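Stillovora forum > Site stuff > Is anyone else getting fed up with Nadis

parnley_pete
Been on Nadis since it was just the Parnley lot swapping lifts and lost cats. Now I open it and its all "people you may know" and I don't know any of them. Feed isn't in date order either. Missed my own brother's leaving do because the post turned up 2 days after. Anyone moved off it?

mo_chraibi_fan
Moved to Chraibi in December. Smaller, quieter, feed goes newest first. No group calendar though, so depends what you want it for.

TrevorVachon
Don't see the problem. Settings, feed, newest first. Takes 30 seconds. People moan without looking.

parnley_pete
Looked. It flips back every time I log out Trevor.

TrevorVachon
Mine doesn't.

Mỹ Trương
It does flip back if you're on the phone version. Desktop one sticks. I run the allotment group on there, 111 members, and I get the same question every week so I've pinned the answer. Not that anyone reads pinned posts.

Also the photo limit has gone up, if thats any use. Bigger pictures load fine now, no shrinking.

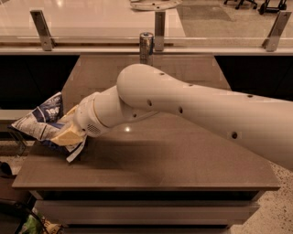 White arm, crumpled snack bag, brown table. Full size, straight up.

mo_chraibi_fan
Chraibi would of squashed that to a postage stamp, I'll give you that one.

kettle_on
Can we talk about the friend requests?? Had 797 waiting when I logged back in after a break. Seven hundred and ninety seven. I know maybe forty people. No "decline all" button, you have to do them one at a time

TrevorVachon
So leave them there. They don't bite.

kettle_on
The red number does my head in

Mỹ Trương
Go to requests, then the three dots, then "hide count". Doesn't clear them but the number goes.

kettle_on
oh that's miles better, ta

parnley_pete
Still no fix for the feed on the phone then. Wrote to them, got an auto reply saying they value my feedback.

TrevorVachon
Use the desktop one.

parnley_pete
On the bus?

mo_chraibi_fan
Pete just come over to Chraibi. I'll send you an invite, you need one to get in at the moment.

parnley_pete
Go on then. Will keep the Nadis account for the Parnley group, half of them won't shift. Two logins to rememeber, brilliant.

Mỹ Trương
Don't delete it whatever you do, you lose all your old messages. Ask me how I know.

kettle_on
how do you know

Mỹ Trương
Four years of plum jam recipes. Gone.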